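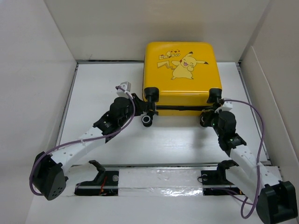
Yellow Pikachu suitcase, wheels to the front

Travel & Luggage > Kids' Bags > Care and Repairs

Zip on a kids' hard case has gone stiff – what do I use?
Dalia Salem
13 Oct 2020

Hi all! We've got our first family trip coming up in April and my daughter is beside herself. Her little case is a hand-me-down and the zip sticks on one corner, always the same one. Is there something I can rub on it that won't mark her clothes? I'd love to keep it going, it's such a cheerful thing to spot on the carousel.

3 comments

Veronika Szekeres

Oh, you can definitely save it! Go round the teeth with an old dry toothbrush first (you'd be amazed at the grit), then rub a plain white candle along both sides and run the slider back and forth 5 times or so. Wipe off the crumbs with a cloth. Don't use cooking oil – it collects fluff and gets on everything.

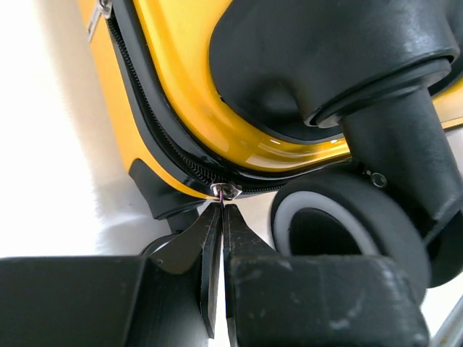

Corners are nearly always the trouble spot, so hold the two halves together with your free hand and ease it round slowly. I did my son's case this way before we moved to Brisbane and it's still my favourite bag to borrow!

12 shares

Dezső Pálfi

Graphite pencil works too but it's grey, so not near anything light coloured. Also check she hasn't overpacked it. Ours was just full of rocks.

1 comment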